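Keep the Blocks, Lose the Bin

11 July 2018

The toy library in Ondville is deciding what to do with its shape blocks. The proposal on the table is to retire them and put the money toward the new all-in-one activity sets that Ninach sells, the ones with lights and a voice that names each color. I think that would be a mistake, and I want to say why before the vote in November.

I should admit that the blocks look bad right now. They live in a deep plastic bin by the radiator. The bin holds everything: stars, rings, half of a train, a puzzle piece with a cow's back legs on it. When a child wants a star, the child tips the bin over. Then a parent spends ten minutes on the floor putting it all back, and the parent goes home thinking the blocks are a nuisance. I have been that parent many times.

But the bin is the nuisance. Pour out the contents of any kitchen drawer and you would want to get rid of the forks too.

A few years ago my family lived in Kandera, and the play center there did it differently. Each set of shapes came with a board. It was a plain board, big enough for a child to work on with both arms, and the rule was that the shapes stayed on it. If you wanted to build, you took a board and a small bag of pieces to a table. When you were done you slid the pieces back into the bag. My son was three, and he understood this faster than I did.

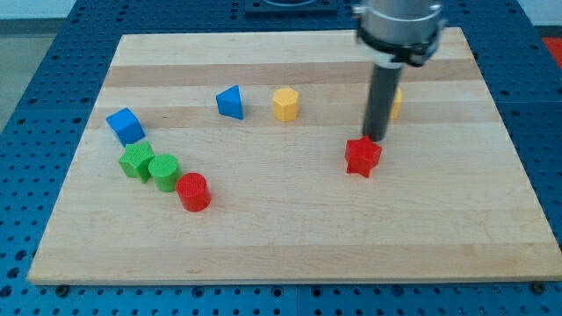
A board gives a child an edge. On a carpet, a block can go anywhere, and it usually goes under something. On a board, a piece is either on or off, and a small child can see which. It also cuts down the number of pieces in play at once. Most children I have watched do more with a handful of shapes than with a heap. With a heap they mostly dig.

I also like that a wooden board has nothing printed on it. The activity sets come with a mat that shows where each shape goes. Once the star is on the picture of the star, the game is over, and the child looks up for the next thing. With no picture, the star can be a hat, or a cookie, or the boss of the other shapes. My daughter once spent most of a rainy afternoon deciding which shapes were allowed to sit next to each other. I never learned the rules.

The other side has some fair points. Boards are heavy to carry and they take up shelf space. The Farah branch tried trays for a while and gave them up when half of them went home with borrowers. Some parents say their kids won't look at a toy that doesn't make a noise. I believe them, but the library already lends plenty of toys that make a noise.

Then there is cost. The replacement plan is priced at $3000. The library has 171 member families, and our dues haven't gone up in 5 years. A stack of plain boards and some cloth bags would cost a small part of that, and we already own the shapes. They could use a wash and a sort. I would throw out the cow legs.

If the boards don't work, we can still buy the sets next year. If we give the blocks away first, we won't get them back, and the ones sold now are thinner and chip at the corners. I'd ask members to vote no on the replacement and yes to a trial with boards, starting with the low table by the window.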